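Two Arms, One Budget: What We Bought, What We Skipped, and What I'd Do Differently
Final project report, equipment planning strand
Submitted May 29, 2022
Team: Touran Amini, Behrouz Talebi, Vasiliki Rallis
Project advisor: Gunther Steinbach

Background

Our project, which we named Jidura very early on and then never got around to renaming, was supposed to answer a pretty simple question. If a small repair shop or a school lab wanted a two-arm bench setup for fiddly little assembly jobs, what would they need to buy, and in what order? The build team before us had already left us a working pair of arms with grippers and a wrist camera on each. What they had not left us was any kind of plan for spare parts, fixtures, lighting, or the hundred small things you find out you need at nine at night.

I (Touran) did the purchasing and the write-up, so this is mostly my voice. Behrouz did the control side and Vasiliki ran the task trials and kept the log. We argued about money a lot, in a friendly way, and I've tried to keep the arguments in because I think they're the useful part.

The money

We had $2,312 to spend. Of that, $1,000 was a department equipment grant that could only go to things that would still be around next year, so no consumables, no shipping, no snacks (I asked). The remaining $1,312 was ours to use however we liked as long as Gunther signed the form.

That split shaped the whole project more than I expected it to! I started out with one big wish list sorted by how badly we wanted each thing. Gunther handed it back and told me to make two lists, durable and not durable, and then sort those. It sounds like paperwork, and it was, but it also showed me that almost everything I was excited about sat on the durable side and almost everything that would stop us from working sat on the other one. Fingertips, cable, fuses, screws, tape, surface covering. None of it is fun to shop for.

Picking the task first

My first real mistake was asking for quotes before we had settled on a task. I spent a good part of April writing back and forth with two suppliers, Basthorpe and Stidcombe, about replacement grippers. Both were patient with me. Both also asked the same thing, more or less: what are you picking up? And I kept writing back "small parts," which I now understand is not an answer.

So we stopped and picked. We wanted something cheap to replace if we broke it, with parts that go into a holder in a definite way, and small enough that a sloppy grip would show up right away. Behrouz wanted connectors. Vasiliki wanted batteries. I wanted anything I could buy at an auto parts store on the way to campus, and that's how we ended up with blade fuses and a fuse box. The fuses are color coded, they come in mixed packs, they cost next to nothing, and they're thin enough to be a real test of whether two fingertips meet properly.

The fuse box turned out to be a better choice than I gave it credit for. It's a standard kind of part, so if the slots wear out we just get another one, and the fit is tight enough that you can't cheat. You either line the blades up with the slot or you don't.

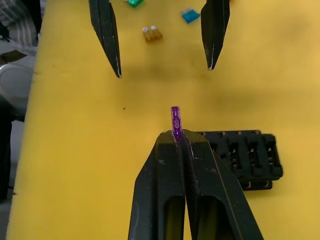 Once we had a task, the shopping got a lot easier, and also shorter. Half of my original list just fell off. We didn't need the wide-opening grippers I'd been drooling over, because nothing we were handling was wide. We didn't need a force sensor at the wrist for this round, although Behrouz would like it noted that he still wants one and that he is right. What we needed was fingertips, and then more fingertips.

Fingertips: buy or print?

This was the biggest argument we had. The Stidcombe quote was for machined metal tips, sold in pairs, with a nice clean edge and a price that made me close the laptop. Printing our own in the department lab would cost us filament and time. Basthorpe sat in the middle with molded plastic ones, but only in a size meant for bigger parts.

Vasiliki's position was that we should buy one good set and stop fussing. Behrouz's position was that whatever we used, we would be running it into the table all semester while we tuned things, so it had better be something we could throw away. I went back and forth and finally made a small spreadsheet where I guessed how many sets we'd go through and compared the totals. Printing won on cost even when I made the guess really pessimistic, and it won by more once I remembered that we have two arms and each one needs its own pair. Four fingers in total, every single time we change the design. That multiplication is obvious when you write it down, and I had left it out of my first three drafts of the budget.

What the spreadsheet didn't cover was time. A print takes a while, the lab queue is its own adventure near the end of the term, and if one comes out with a fuzzy tip you start over. I'd tell next year's team to print two full spare sets in the first week, before they have any idea whether they'll need them. Please just do it.

One more note on tips. For fuses, the narrow flat end is what matters, and the part of the finger further back can be pretty much any shape that's stiff enough. We spent way too long on the back part because it looked cooler.

The work surface

I budgeted nothing for the table. Zero! I figured a table was a table. Then we started trials and Vasiliki pointed out that in the camera view, small parts need to stand out from whatever they're lying on, and that shiny metal contacts and a glossy bench are a terrible match. So a surface went on the list, and it became one of the better things we spent money on. Yellow gives you good contrast with black plastic. It's a little less great with an amber fuse, so keep that in mind if your parts come in a bunch of colors. There may not be one background that suits them all.

Shadows are the other piece of this. With two arms reaching in over one small area you get soft dark patches on the table pretty much wherever the arms go. We priced a pair of diffuse light panels from Türkmen and I really wanted them, but they would have eaten most of what was left on the durable side, and Gunther asked me whether the shadows were stopping us from doing the task or just annoying me. They were annoying me. We moved the lights we had and left the panels for next year's list, near the top.

Spares and consumables

Here's how I'd think about it now, in plain terms.

Fuses: get more than one mixed pack. You'll want duplicates of each color so that losing one doesn't change your task. They're tiny and they roll off benches and end up in people's shoes.

Fuse boxes: get a second one at the same time as the first, from the same place. We waited, and the next one in the store had a different layout, which meant new positions for everything and one very grumpy Behrouz.

Cables: whatever length you measured, go longer. The arm moves. I measured with the arm parked.

Fasteners: buy the assortment box. I bought exact quantities to save money and then paid for shipping again, so I saved nothing.

Tape and labels: goes in the budget, even though it feels silly to write down.

How the buying went

Orders through the department system are slow, and I was not ready for how slow. The form has to be signed by Gunther, then it goes to Farzad Karimi in the purchasing office, then it goes out. Farzad was super helpful once I went over and talked to him in person. He explained that my first form had been sitting there because I'd mixed grant items and non-grant items on one page. Two pages, two forms, and it went straight through. I've put a filled-in copy of each in the project folder so the next person can just follow along.

I'd also suggest asking for quotes in writing even for small stuff. A price I'd copied off a web page had changed by the time the order went in, and I had to shuffle two other items to make room.

What I'd change

If I were starting over with the same money, I'd settle on the task before anything else and write down the smallest part and the tightest fit. I'd price everything times two on day one, because every cost on the arm side doubles. I'd hold some of the flexible money back until halfway through, on purpose, with a line for it in the budget, so it doesn't feel like leftovers. Ours was all promised by the midpoint, and the table surface only happened because we dropped a tool kit I'd been counting on.

I'd also bring the person running the trials into the purchasing meetings from the start. Vasiliki knew about the background problem well before I did, and she hadn't said anything because she assumed the budget was closed. It was my job to ask.

Still open for next year: the light panels, the wrist force sensor, a proper bin for sorted spare parts, and a decision about whether the printed tips are good enough to keep or whether it's time to try one machined set and compare. The Stidcombe quote is in the folder, but it will need to be renewed.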